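Des tables blanches et des murs gris : comment l'atelier Bavivura a choisi sa salle

L'atelier Bavivura s'est installé en janvier dans des locaux plus petits que les précédents. La personne qui s'est occupée de l'aménagement a accepté de nous parler du mobilier et des murs. L'entretien a eu lieu le 14 octobre 2024, au téléphone, et a été relu avant publication.

Elle commence par les tables. « On avait hérité d'établis de toutes les hauteurs. Pour travailler à deux, il fallait caler un côté avec des cartons. » Le premier devis, demandé à la maison Canetti, s'élevait à 1273 euros par poste, livraison comprise. Trop cher. L'atelier a gardé les piètements qu'il possédait déjà et n'a commandé que des plateaux, blancs, de 700 millimètres de profondeur.

Pourquoi blancs ? « Une vis tombée sur du blanc, on la retrouve. Sur l'ancien bois, on passait la main partout. » Elle reconnaît que le choix a un défaut : tout se marque, et il faut essuyer le soir. 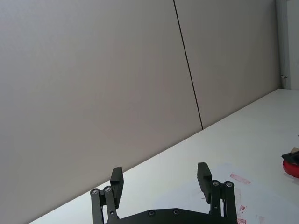 La question des murs a pris plus de temps. Deux teintes étaient en concurrence, un blanc cassé et un gris clair un peu chaud. « Le blanc sur blanc, c'était fatigant en fin de journée. On ne voyait plus bien le bord de la table. » Le gris l'a emporté après un essai sur un seul pan, laissé en place 19 jours.

Elle tient aussi à ce que rien ne soit accroché à hauteur des yeux. Les plannings et les consignes sont dans le couloir. Certains collègues ont protesté – ils avaient l'habitude de punaiser leurs notes devant eux – puis chacun a eu droit à un classeur.

L'éclairage vient de chez Maruyama. Il a été réglé pour éviter les reflets sur les plateaux, ce qui a demandé environ 7 visites de l'électricien. « Il arrivait, il déplaçait un rail, il repartait. Je ne pensais pas qu'une lampe pouvait occuper autant de monde. »

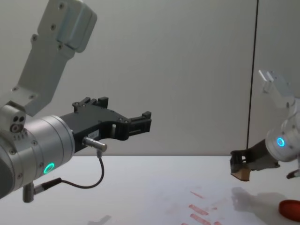

Sur l'espace entre les postes, elle est plus réservée. « Si je recommençais, je demanderais une pièce plus large. On a dessiné le plan avec les tables, sans penser assez à ce qui dépasse des tables. » Les câbles, en particulier, ont été prévus trop courts la première fois. Il a fallu reprendre une partie des branchements.

Le rangement reste à faire. Une série de casiers Jindadum est commandée pour le fond de la salle, avec des bacs peu profonds. « Quand un bac est profond, on empile, et ce qui est dessous n'existe plus. » La date de livraison n'est pas encore fixée.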